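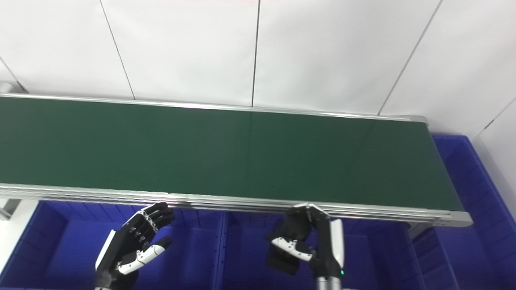 Green belt, blue bins, aluminum rails

Sorting belt for a small packing room – worth it?

randi_e
We ship small parts out of a back room and I'm being talked into a belt conveyor like the one in my photo. Green belt, slotted aluminum sides, blue bins below and next to it. The quote from Sternon is 670 for the used unit, bins not included. My partner is sold. I am not. We do 60 orders on a good day and right now we do them on a folding table, and the folding table has never needed a service visit. Talk me into it or out of it.

dalen_r
Out of it. At 60 orders a day a belt is a table that costs more and can break. I had a Bergmann for two years and mostly used it to set my coffee on.

W. Nasrallah
Disagree with Ragnvald, as usual. The point of a belt isn't speed, it's that stuff arrives in front of you and you stop walking. Do you walk a lot? Put a step counter on for one shift before anybody spends money.

Also, 670 with no bins sounds steep to me. Did they include the motor controller? Ask in writing.

randi_e
I asked. "Everything needed to run" was the answer, and that could mean anything. Seller was very friendly about it, too friendly if you ask me.

bmbrekke
My gripe would be the bins. I see them down below the rail and past the end of the belt. So you're reaching down for every single part? Try that for a whole shift and tell me how your back feels. Ribbed walls are fine for strength but small parts love to hide along the ribs and in the corners. We switched to smooth ones from Lolum and quit losing washers.

dalen_r
Or put the bins on a table. A folding table, even.

sunita_h
Can we slow down a little? I run a belt about like this one and I like it. Wipes clean, the slotted rail takes brackets anywhere you want them, and you can bolt on a side guide in ten minutes. What I don't buy is the claim that they handle any shape. Flat boxes, sure. Anything tall on a small base, I'd test first. Start and stop the belt a few times at the speed you really plan to use and see if it stays up.

randi_e
Sunita, that's my worry exactly. A good part of what we sell is an upright piece on a flat base, and on some of them the weight isn't in the middle either.

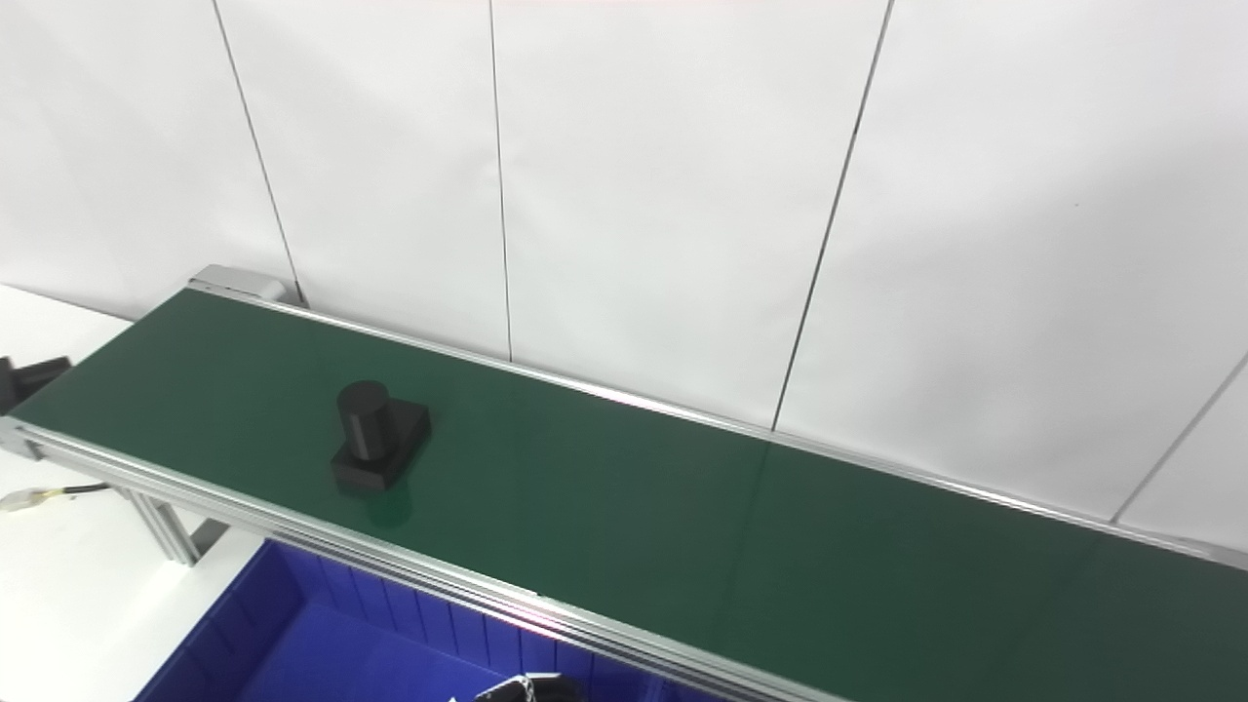
Black cylinder on a square base, set toward one corner, so it's not even balanced to look at. The seller says it'll ride fine. I'd like to see that at full speed, with a stop in the middle, before I hand over a cent. And there's a seam across the belt. Is that a weak spot or just how they're made?

sunita_h
Just how they're made, most of them. The belt is joined into a loop somewhere. Run your finger over it. If you feel a lip or see threads, walk away or get money off. If it's flat, forget about it.

bmbrekke
I wouldn't forget about it. Ours was flat when we bought it and started lifting at one corner by May. New belt, 500, plus the guy who came out to fit it. Shiny surface too, and I never trusted that for grip.

W. Nasrallah
Britt-Marie, wasn't that the one where the tracking was off for months? Any belt rubbing on the rail is going to lift. I wouldn't blame the seam for that one.

bmbrekke
It was off because the seam was lifting. We've been over this.

dalen_r
Five hundred. I rest my case. Folding tables start at a lot less and come with no seam.

sunita_h
Ragnvald, you sold yours to a guy who still uses it every day.

dalen_r
He also paid me for it, so one of us made a good decision.

W. Nasrallah
Back to the question. Randi, things I'd check in person: which way it runs and whether it reverses, how loud it is after 17 minutes and not just the first one, whether the legs adjust, and whether you can get your hand near the roller at the end. Bring a few of your worst parts along. If they won't let you run your own stuff on it, you have your answer.

randi_e
OK, that I can do. I'll bring the tall ones and a bag of the small junk too. My partner now wants to look at a Jenel instead, new, with a warranty, so it looks like I've managed to make this more expensive.

bmbrekke
Check who pays for the belt under that warranty. Ours said "wear parts excluded" on the back page.

randi_e
Of course it did. Will report back after I've seen it run.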